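Filed under: Student Projects / Textiles & Everyday Design
Print this page | E-mail to a friend

Where Does the Bag Live? Our Storage Project at Posolthorpe
By Štefánia Hrubý, with Agathe Moulin
July 25, 2026
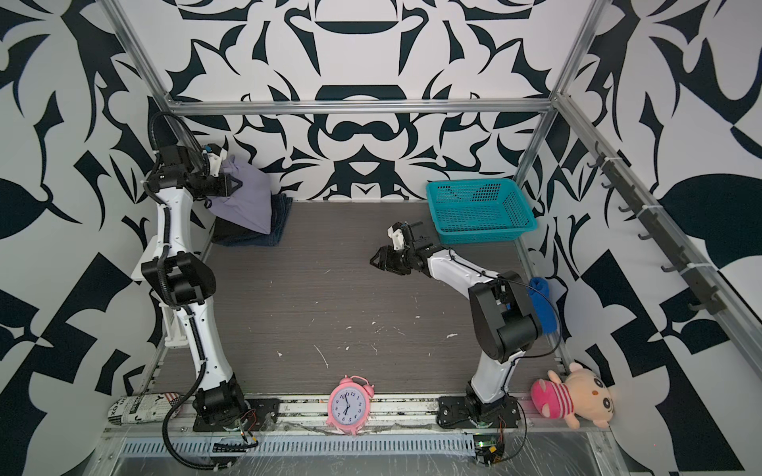 Our project started with a really boring question: where do people put their cloth bags when they're not using them? Agathe and I both have a pile of them at home, and mine mostly live in a heap behind the door (sorry, Mom). So we looked at bags and towels together, because they end up in the same places and fight over the same shelf. A soft bag doesn't stand up by itself, but it leans pretty happily, like the lavender-purple one against the back wall, on top of a folded navy towel. I love those two colors together! They're close enough to look planned, but you can still tell which thing is which when you're in a hurry.

We sent our survey to 400 households in Julinport and got over 100 back, way more than we expected. Hooks won by a mile. Second place was "on top of something else," so we gave that its own chapter and called it the Uvis method, after the street I live on.

The part I'd do differently is the folding. We tried two folds for the towels, in half and in thirds, and argued about them for most of November. Agathe still likes thirds. I think half makes a wider base for whatever goes on top, and you can pull it out with one hand.

The full tables are in the appendix, and the paper copy is at the Cordier reading room.

1,308 views | 2 comments | Share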